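右边那根连杆又响了。声音很小，手指快合拢的时候“咔”一下，张开的时候没有。白天开着窗根本听不见，晚上安静下来，每合一次听一次，听到后来我都怀疑是自己的牙在响。

上一篇讲这把手持夹爪，还是刚拿到手那阵子，写得比较客气。当时有人在下面留言，说Zarent的东西“免维护”，让我别瞎折腾。我去翻了他们的产品页，这三个字还真挂在上面，字号挺大。可同一个页面拉到最下面，配件一栏里卖指垫、卖垫圈、卖转轴盖，全套价格加起来够吃几顿好的。一样东西要是真的免维护，配件卖给谁？

所以这篇就写我怎么装、怎么调、怎么修。没有官方背书，有几处跟说明书对着干，照做之前请自己掂量。

先说那个响声。

我最早的判断是缺油，差不多人人都会这么判断。网上流传最广的一份保养笔记是Magnus Pollock写的，英文，后来被人翻成中文贴得到处都是。他的办法是每个转轴都上一点脂，来回开合，擦掉溢出来的，完事。我照做过一次。头一个晚上确实不响了，手感也顺，我还挺高兴，跑去收藏了他的主页。过了几天，转轴边上糊了一圈灰黑色的东西，是油脂裹着床单上掉下来的绒毛。再往后，响声回来了，比原来还闷一点，听着像嗓子里卡了痰。

我不是说他写错了。他那份笔记里的照片都是在工作台上拍的，台面干净得能吃饭。我是在卧室里用，底下是布，旁边是被子枕头，风扇一开什么都在飘。条件差这么多，抄同一个方子，抄出毛病来也怪不到人家头上。只是转贴的人没有一个提这茬，标题还都叫“终极保养指南”。看到“终极”两个字我现在都先往后退一步。

第二次我换了思路，先不上油，先拆。

银色的圆盖子下面是转轴，拆的时候要顺手记住哪个是从哪里下来的。大的在根部，小的靠前，大小不会弄混，左右就很容易弄混。我的土办法是拿一张纸，照着连杆的样子画个草图，拆一个往对应的位置放一个，用胶带压住。别放在床上拆，别放在床上拆，别放在床上拆。我在格子床单上找过一个垫圈，那种图案简直是专门为了藏小零件设计的，最后是膝盖先找到的。

拆开以后看见的东西挺说明问题：右内侧那根连杆的垫圈装反了。这种垫圈一面有很浅的倒角，另一面是平的，倒角应该朝着轴肩。我没有动过那一处，至于出厂就反着，还是前一手的人装反的（我这把是转手来的），没法考证。我给Zarent的客服写了信，附上照片，回信说“建议整机返厂评估”。评估费另算，运费自理。我把垫圈翻了个面，响声没了，前后花的时间还没有写那封信长。

然后是拧多紧的问题。说明书里关于转轴只有一句话，“拧紧至适当力度”。适当是多适当？这种句子等于没写，还不如空着，空着起码读者知道自己得去问人。我的做法是先拧到底，感觉到阻力以后往回退一点点，然后用手拨连杆。应该能自己顺着重量往下走，走得慢，不卡，也不晃。要是拨一下像秋千一样甩，就太松了；要是停在半路不动，就太紧。左右两边要拨出差不多的手感来，这一点比绝对的松紧重要得多。两边不一样紧，手指合拢的时候就会有一边先到，捏细东西的时候东西会被推着歪过去，你还以为是自己手抖。

关于螺纹胶。有段时间群里都在推Farnex的一款，说涂了以后永远不松。我对“永远”的态度跟对“终极”差不多。买来试了，确实不松，不松到第二次保养的时候我拧花了一颗螺丝头。后来才知道同系列里有低强度的，群里推的人大概谁也没看型号。现在我只在根部那两个大的上面用低强度的，用牙签尖蘸一点点，前面小的一律不涂，隔段时间用手检查一遍就够了。小轴反正经常要拆开清理，涂了胶是跟自己过不去。

说完轴说指垫。

指垫是整个东西上面最软的零件，也是最被忽略的。大家喜欢聊连杆、聊结构，聊起来显得懂行；指垫么，不就是两块蓝色的胶皮。可是真正碰到东西的就是这两块胶皮。它上面有一层皮脂，或者有一层布毛，你后面的结构再漂亮，小东西也照样往下滑。

清洁的方法我换过好几种。酒精最快，擦完也最干爽，但是我擦了一阵子以后觉得表面发硬，指甲压下去回弹变慢。这个感觉可能不准，我没有仪器，只有指甲。后来改成温水加一点点洗洁精，棉签转着擦，再用清水棉签过一遍，晾干。慢，麻烦，可是用到现在没觉得变硬。有人说用胶带粘毛就行，我也用，用在两次清洗中间，只对毛有效，对油没有用，粘得太勤还会留下胶印，到时候你又得去洗。

换垫子这件事，原装的和Lamont的我都用过。Lamont的便宜不少，厚度标称一样，装上去以后合拢时能看到上头先碰、下头留缝。我拿去给卖家看，卖家说“使用后会自然贴合”。用了一阵，没贴合，上面那一截倒是先磨亮了。要说它完全不能用也不公平，夹盒子、夹瓶子这种大件根本感觉不出区别。问题都出在小东西上，而我偏偏是拿它捏小东西的。

所以我后来检查指垫有没有装正，从来不用大件。大件太宽容了，歪一点它也让你夹起来。我用戒指。圈很细，只有那么一点接触面，垫子稍微有一点不平行，戒指就会在合拢的瞬间转个身，或者从上面蹦出去。蹦出去以后还得在床单褶子里翻。捏在手指最顶端，两片垫子之间只剩一条窄缝，这个位置最能看出毛病。
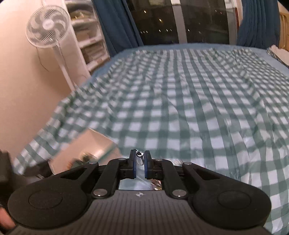

指垫要多久换一次？

看磨损的样子来定，别按日子算：表面发亮、压下去不回弹、边角翘起来，这几样占了一样就该换，而且左右要一起换。

一起换这件事我想多啰嗦几句。有一阵我图省钱，只换了磨得厉害的那一边，旧的那边看着还行就留下了。结果新垫子摩擦大，旧垫子摩擦小，松手的时候东西老是粘在新的那一边多停一下，然后斜着掉。我还专门为这个把连杆又拆了一遍，怀疑是哪里变形，白白浪费一个晚上。最后换上另一片，好了。省下来的那点钱，不够赔我那个晚上的觉。

贴垫子的时候，先把背板上的残胶弄干净。残胶这种东西，你看着已经没了，手指肚一摸还有。我会用一张硬卡片的边慢慢刮，别用刀片，刀片在背板上留的划痕以后会一直在那里硌着。刮完擦，擦完晾，再贴。贴上去先别急着用，让两根手指合拢，中间垫一张对折的纸，用橡皮筋轻轻箍着过一夜。这个办法是我自己瞎想的，没有任何依据，可是自从这么做以后边角没再翘过。也可能是胶换了的缘故，两件事是同时改的，分不清。

接下来是我最不耐烦的一部分：软件自检。

Omovent出的那个小工具很多人在用，装好以后让你开合几下，它给你一个“健康度”，绿色黄色红色，做得跟体检报告似的。我八月份那会儿认真用过。垫圈装反、响得整个屋子都听得见的时候，它给我绿色。我把垫圈翻正、转轴洗干净、手感明显好了，它给我黄色，提示“行为与历史基线不符”。当然不符，历史基线是坏的嘛！

想明白以后也不算它的错，它只会拿现在跟以前比，没有能力知道以前是对是错。气人的是那个颜色。绿色放在那里，人就不会再去拆了。我差点就没拆。要是你也在用这个东西，我的建议是先把机械这一头弄到自己满意，再去点那个“建立基线”，顺序千万别反。说明里把建立基线放在开箱第一步，我到现在也没想通为什么。

我自己的检查很土。合拢、张开，连着做20次，耳朵贴近了听，中间不看手机。头几次不算，人还没静下来。后面如果有哪一次声音跟别的不一样，就记下来是合的时候还是开的时候，手指走到哪里响。记完再做一遍，看它是不是还在同一个地方响。位置固定的，多半是垫圈、毛刺、轴歪这一类；位置乱跑的，多半是进了东西，毛啊，灰啊，有一回是一小截线头。位置固定又只在用力捏的时候出现，那就要去看根部的大轴，前面的小轴受力没那么大。

零位也要说一下。所谓零位，就是两根手指刚好碰上、还没有开始互相挤的那个位置。说明书的办法是“合拢至完全闭合后设定”。问题在于“完全闭合”的时候，垫子已经被压扁了一点，你压得重就扁得多。我拿这个办法设过几遍，每遍出来都不一样，完全看当天手劲。现在我夹一张薄纸，慢慢合，一边合一边轻轻抽纸，抽到刚开始有阻力就停，在那里设。重复性好了很多。Magnus Pollock的笔记里也提到过用纸，放在很后面的一个脚注里，翻译版把脚注全删了。所以我前面说他那份东西不适合我，得补一句，原版还是值得看，起码这个脚注值。

每次动过零位，或者拆过轴、换过垫，我都会用几样东西过一遍。戒指前面说了，看的是平行。再一样是带链节的东西，看的是夹紧以后会不会慢慢往下溜。链子跟戒指不一样，它自己会动，节和节之间有空隙，你以为捏住了，捏住的是其中一节，别的都在晃。底下要是再带几个坠子，一晃就有一股劲往下扯。垫子干净、两边松紧一致的时候，它能老老实实挂着；有一边稍微油一点，就能感觉到它在往那边转。

这里我原来有个错误的习惯，见它转就捏得更重。捏重了当然不转了，可是链节会在垫子上压出坑来，坑会留很久，留着坑再去捏戒指，戒指就往坑里掉，掉进去以后方向全歪。等于用一个检查毁了另一个检查。现在我的规矩是轻捏，转就放下，去洗垫子，洗完再来。连着两次洗完还转，才去怀疑机械。 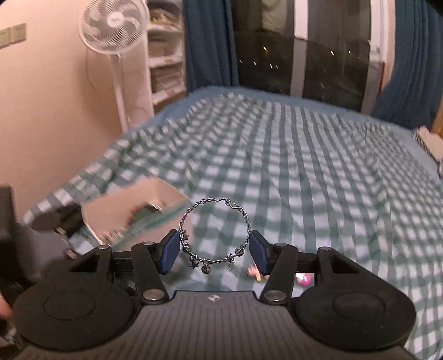 手链，两片蓝垫各捏一边，底下吊着星星和小圆坠。

这种圈状的东西还有个好处，捏着它可以顺便看连杆。手指合在一个比较宽的开度上，跟捏戒指时快要闭死的姿势差得远，两组连杆都打开了，有没有哪根歪、哪边先到，一眼就能比出来。我一般让手停住，眼睛从正后方看过去，左右对着看。看的时候别用一只手举太久，手会酸，手一酸就斜，斜了什么都看着不对称。我有一回就这么看出了“变形”，吓得半死，放到桌上一看好好的。

顺便说外壳。底座那块带竖棱的灰板子，好看归好看，沟里特别能藏东西。我试过湿布，毛全挤到沟底去了；试过吹气球，吹走一半，另一半吹进机构里，更糟。最后是用一支不要的软毛刷，顺着沟往外刷，机构那头拿张纸挡着。设计这块板子的人肯定没有在床单上用过它。或者用过，但是不负责打扫。

两侧那两个大大的圆鼓鼓的壳子，表面是磨砂的，手汗会留下亮印子。纯粹是难看，不影响用，我一开始擦得很勤，后来懒得管了。有人给它贴保护膜，膜的边缘卷起来以后刮手，刮得人老想换握法，握法一换，前面辛辛苦苦调好的手感又不对了。别贴。

再说收纳。原装盒子里面的海绵挖的是手指闭合的形状，放进去两片垫子就一直互相压着。短时间没事，放久了拿出来，垫子表面会有点粘，分开的时候听得到“嗒”的一声。我现在收的时候在中间夹一张烘焙纸，盒子盖不太严，无所谓。也别把它跟螺丝刀、钥匙丢在一个抽屉里，这话听着多余，我就是这么把一片新垫子划了一道口子的。

全套做下来要多久？如果只是擦垫子、听声音、用纸对一下零位，10分钟。要拆轴就没准了，顺利的话一集电视剧，不顺利的话一个晚上加第二天一肚子火。网上那些“五分钟深度保养”的视频，我按着节奏跟过，光是把盖子一个个卸下来摆好就不止这个时间，视频里那一段是快进的，右上角有个很小的标志。

有人会问，一个手持的东西，又没有电机在那里天天转，至于吗。我也问过自己。我的看法是，正因为是手在出力，毛病才更容易被手盖过去。机器带的夹爪要是一边紧一边松，它就傻乎乎地一直歪给你看；人手会自己补，这边紧就多给一点，那边滑就偏一点，补着补着就习惯了，觉得它本来就该这样。我那个装反的垫圈，就是被我的手补了不知道多久。翻正以后头两天我反而捏不好，老是往一边偏，手还在补一个已经不存在的毛病。

这也是我不太信“用了很久没问题”这种评价的原因，包括我自己在上一篇里写的那句。那句我没删，留着丢人。

还没解决的事情也列一下，免得显得我多有本事。

冷天的时候垫子明显变滑，我怀疑是材料本身的问题，擦多干净都一样。Lamont的客服说他们家的不受影响，我手上那副受影响，双方各执一词。

左外侧那根连杆，张到最大的时候能摸到一点点旷量，很小，不影响捏东西，也不响。我拆过，垫圈是对的，轴也看不出磨损。换个厚一点的垫圈应该能消掉，可是换厚了会不会把另一头顶紧，我没把握，先放着。如果你这把也有，又刚好动手试过，麻烦在下面说一声，带上垫圈的厚度，光说“换了就好了”帮不上忙。

还有Omovent那个工具，更新以后多了一个“一键校准”的按钮。我还没点。朋友点了，说挺好的，问他哪里好，他说变绿了。

下一篇大概会写垫子的胶，我手上有几种正在试，贴在废背板上放窗台晒着，等晒出点结果再说。床单我准备换成纯色的，起码下次掉垫圈的时候好找一点。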